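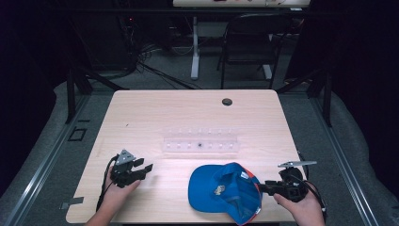
Caps, week two

Notes > Data collection > Hand-held grippers

We are at 136 good takes on the blue cap and the target is 200, so Wednesday should finish it if the wrists hold out. I do mornings and Renu Bhatt does afternoons.

The cap starts upside down. That was Pankaj Bhatia's idea and I argued against it, but he was right that a policy trained only on caps sitting neatly on their crowns' good side has nothing to say about the other case. So the right gripper takes the edge, the left one comes in open, and the two of them turn it over between them. A take ends when both grippers are clear of the fabric.

Some things I changed this week:

I slowed down. My first batch looked fine to me and terrible on playback - I was closing the fingers while still moving my arm, and the moment of contact got smeared over several steps. Now I stop, close, then lift.

I vary the pinch point. Left to myself I grab the same bit of edge every time.

I keep the failed grasps if I recover from them. If I drop the cap and give up, the take goes. Seven went that way on my last morning.

The clear tray stays on the desk behind the cap. We don't touch it in this task. Renu wanted something in view that the model has to leave alone, and it is used in the next task anyway.

Cables are still the main nuisance. Each gripper has one, and if I cross my arms on the turn I have to stop and sort myself out. I've started planning the turn so I never cross.

After caps we go to the tray, and I expect that to be much slower.

Print this post | E-mail this post

Comments

Gaëtan Carré wrote:
Do you reset the cap to the same spot each time? We did that for 594 takes and had to redo most of them.

Reply from the author:
No, I toss it and start from wherever it lands, as long as it's upside down and in reach.

Abhishek Bisht wrote:
Try a softer cap too. Ours folds in half as soon as you pinch it.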